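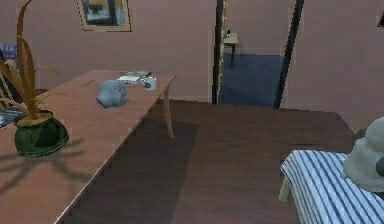

Prostlow home sim – the clearance fault

Quick gallery from run 419, Elamia house map. Posted 2/26/24, full log to follow when I get a minute.

Short version: virtual robot clipped furniture in 19 out of 200 runs and the safety stop never fired. Planner said clear path every time. Physics engine said otherwise. No hardware involved, but same stop code ships on the real base so Joltenance has pulled that build untill we know more.

Dining table first. Long top, skinny leg at the far right corner. Depth filter was throwing out anything that thin, so the planner saw a tabletop and open floor under it. Plant and the lumpy gray thing on top got mapped fine. Cup too. Leg – no.

Then the other end of the house. Same bug, worse spot. Thin tubes again, and the filter kept the bag and dropped the frame. Someone leaning on one of these for real is exactly who the stop is for.

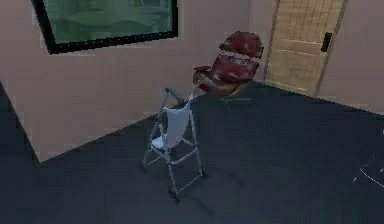

Gray walker, white bag on the front bar, red chair right behind. Contact logged at step 724, no stop.

Filter threshold is lowered for now. Uysal set gets rerun in March with the old and new settings side by side. Dont use the current build near people before then.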